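Chapter 4
Teaching Two Hands to Share One Table

In this chapter you will learn:
how to divide a kitchen task between a left hand and a right hand
how to write a start position that another team can repeat
how to read the record of a simulated run before you change the program

The student club of Lollbridge entered the Brisora competition for the first time with a program for one arm only. It was a good program. It could pick up a cup and put it on a tray, and it did this many times without a mistake. Then the students read the rules of the second round, where each team must use two arms over the same kitchen counter, and they understood that a large part of their work must be done again.

With one arm, you ask only where the hand should go. With two arms, you must ask also where the other hand is at this moment, and if it should wait. The club wrote these questions on a sheet of paper and kept it next to the computer. We recommend that your class does the same before opening the simulator.

All exercises in this chapter use the Zumska simulator, which your teacher has installed in the school computers. You will work in teams of 5. The task file is called Breakfast, and it has 6 stages. In the first stage the hands do not touch anything. Your team moves them only above the counter, and you write down the position of each joint. Many students want to skip this stage. Please do not skip it, the later stages use your numbers.

By the end of the spring term the Lollbridge club had 524 runs saved. Most of them were failures, and the students kept them all, with a short note for each. The notes were more useful than the students expected. A typical one says: "Right hand closed too early, left hand was still moving." When the same note appeared again and again, the team knew which part of the program to correct first.

A second group, from the technical school in Srithong, solved the waiting problem in a different way. They gave every object on the counter to one hand only, and this choice could not be changed during the run. We will compare both methods in Section 4.2.

Before you continue, open the Breakfast file and set the view from above. Decide with your team which hand should take care of the plate, the bowl and the croissant, and write your decision in your notebook.
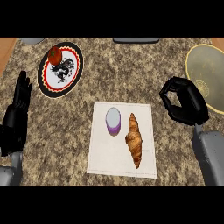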